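Reviewed 2024-07-19, after a winter and a spring of use. Price paid: 1,495 kr, bought direct.

## Faltura under-bed drawer, large

The Faltura is a shallow storage drawer on castors, sold flat and assembled with cam bolts. I bought two for a spare room in Dorkirden, where the bed stands on legs and the floor is old pine with a slight fall towards the window. They replaced a pair of Pemley fabric boxes that had sagged at the base.

Assembly took 35 minutes for the first and less for the second. The instructions are drawings only and adequate, except at step 6, where the base panel can be fitted upside down. The groove must face the front rail. If it does not, the lid will not seat.

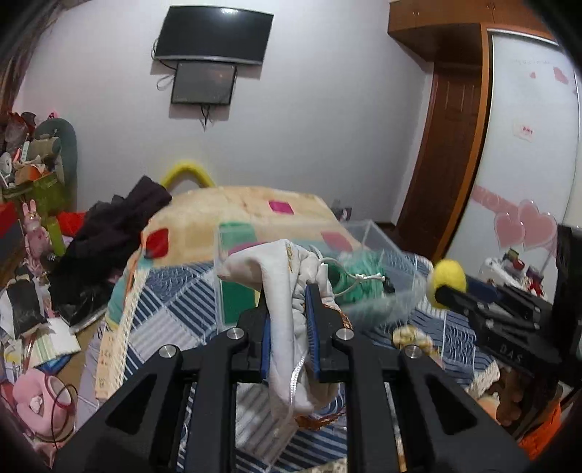
Load capacity is good. One drawer holds winter bedding and a folded quilt, the other craft supplies, wool and gift wrapping. The base has bowed by almost 4 mm under the heavier of the two, measured in the middle with a straight edge. It has not changed since November.

The castors are the weak part. They are fixed, not swivelling, and the drawer must be pulled out square to the bed. On the sloping floor mine crept forwards until I fitted felt stops. The Kinnunen drawer, which I used in a previous flat, has a brake on the front pair and costs slightly more. Its lid is thinner, though, and lets in dust at the corners.

Finish is even on all outside faces. The inside edges are raw and caught on a knitted blanket twice before I sanded them – fine paper, a few passes, no sealing needed.

Recommended for level floors. On anything else, buy the Kinnunen or budget for different castors. The screw holes are a standard pattern and take most plate fittings.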